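Remedios Cuesta argued in the October Darnum newsletter that hand guiding should be retired and every demonstration recorded by remote control. Her case is cleaner data: no human hand on the joints, no arm pushed into a posture its own motors would never choose. I agree with half of it.

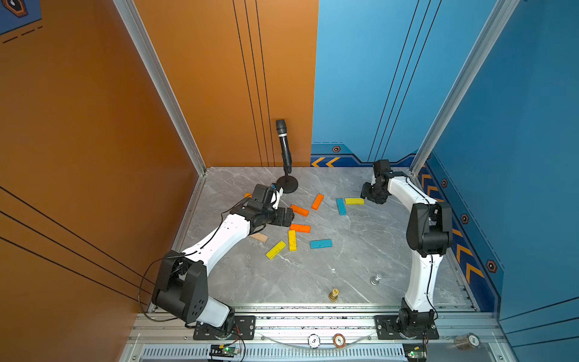
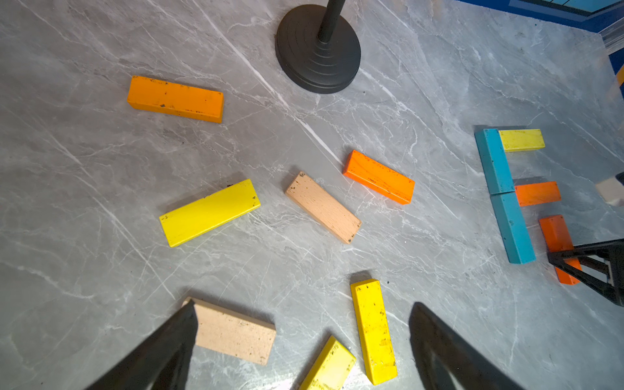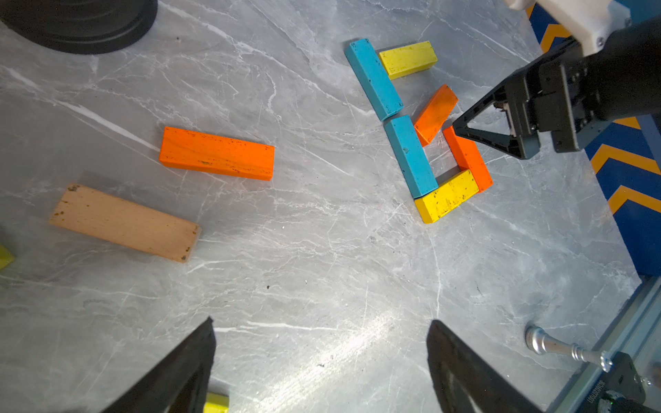 Wooden blocks on gray marble, with a pair of grippers to share the work.

Remote control has a cost that her article leaves out. The operator loses the feel of contact and pays for it in hesitation, and the hesitation gets recorded along with everything else. A policy trained on 183 slow approaches learns to approach slowly. The cost grows when two arms work close together. With one gripper over a worn orange block and the fingers of the other in the foreground, the operator has to plan both paths by eye -- a job that a hand on the wrist makes much easier.

Olga Iglesias has suggested a compromise, and I think it is the right one. Guide the first 7 demonstrations by hand, keep them out of the training set, and use them only to show the operator what an efficient path looks like. Then record the remaining 55 remotely. It adds a morning to the schedule. Cuesta objects that operators will simply imitate the guided path. I would call that training the operator, and we do far too little of it.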